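4. Where the Shared Tables Stand: Furniture and Lingering in Small-Town Waiting Rooms

4.1 What we asked and why we asked it

Anyone who has spent a long morning in a clinic lobby or a county office knows that people settle into a room in their own ways. Some take the chair by the door and never leave it. Others drift, try one seat and then another, and end up near whatever there is to lean on or set a bag on. In the earlier sections we looked at the chairs, and we hope the reader will forgive us for having gone on about them at such length. In this section we turn to the tables, which have been given far less attention in the writing on waiting rooms, and which we grew quite fond of over the course of the study.

Our material comes from the lobbies of the Drosombridge clinics and from the two public offices in Sugden. Across the whole period we gathered 1,508 visitor diaries, short forms of one page each, in which people wrote down where they had sat, what they had put on the table (if anything), and whether they had talked with someone they did not know before. Of these, 981 were filled in completely enough to be used here. The rest were missing the seat number or the time of arrival, and we set them aside, though we read every one of them and several were a pleasure.

4.2 Kinds of table

We sorted the tables by top and by height. The tops were wood, laminate, or glass. The heights were what the suppliers call coffee height and what most of us would call knee height, along with a few taller ones at the Sugden offices that visitors used for filling in forms while standing. The Wemenum range, bought for the clinics when they were last fitted out, is all wood. The Kondico tables are laminate and have a shelf underneath, and the shelf matters more than we expected, as will be seen in 4.4.

Glass gets its own place in the discussion. Visitors wrote about it more than they wrote about wood or laminate, and their remarks pulled in opposite directions. Many liked that the room felt bigger and that they could see the floor, and so keep an eye on a bag or a small child's shoe. Others felt a little on show, or worried about fingerprints, and kept their hands in their laps. A parent at the larger clinic wrote half a page on the subject of edges alone — she preferred a round top by a wide margin — and we have leaned on her form a good deal in shaping the questions for the second round.

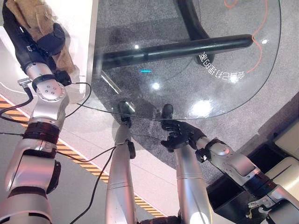
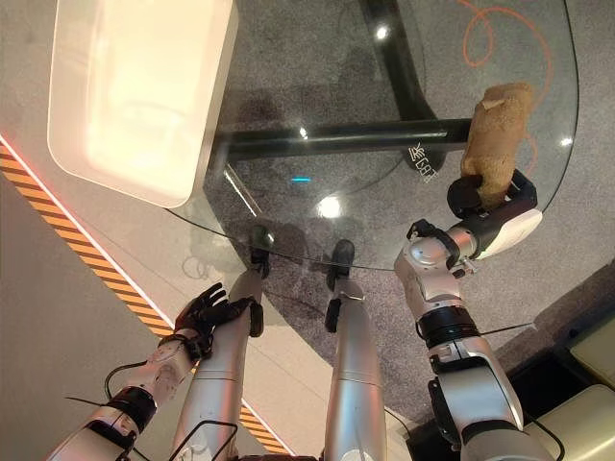
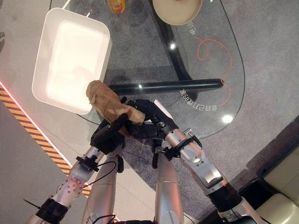

Figure 6. Glass tabletop, with a plush item held near or above it.

Not every reader of our early draft was persuaded that the top has much to do with it, and one wrote back in the margin that people talk to strangers when the wait is long and the heating works, and that you could put them around a packing crate and get the same result. We think there is a good deal of sense in this. Length of wait is plainly the strongest thing in our data, and we say so again in Section 5. Still, among visitors who waited the same length of time, those seated around a shared table reported more conversation than those seated along a wall, and the difference held in both towns.

4.3 Round and square

The shape of the top turned out to be easier to study than the material. Halfway through the year the Sugden housing office swapped its square tables for round ones, for reasons that had to do with a delivery and nothing to do with us, and we were lucky enough to have diaries from before and after. We have 135 forms from the weeks on either side of the change. With the square tables, visitors tended to claim one side each and leave a side empty between them and the next person. With the round ones there were no sides to claim, and people pulled their chairs in at whatever distance felt right to them, sometimes surprisingly close.

We would not want to make too much of this. The change came in December, when coats are thick and everyone has more to carry, and a crowded office is a friendlier place than a half-empty one in some ways and a good deal more trying in others. The staff at the front desk told us they had noticed more chairs out of place at closing time, and they were not entirely pleased.

4.4 The shelf underneath

We come now to the shelf. At the tables with a lower shelf, magazines and leaflets were kept below and the top was left mostly clear, and visitors used the clear space for their own things: a thermos, a folded newspaper, knitting. At the tables without one, the leaflets lived on top in a plastic holder, and visitors were much more likely to write that there was nowhere to put anything down. Several described holding a cup for the whole of their wait. Once a person has set something on a table, our diaries suggest, they are likely to stay in that seat until they are called, and a person who stays put is more often spoken to.

Moving the leaflets costs very little, and we suggested it to the Drosombridge clinics before the study was over. They tried it in one lobby and kept the holder in the others, so we were able to collect a few more weeks of forms from both arrangements. Those forms are taken up in the next section, together with the question of lamps.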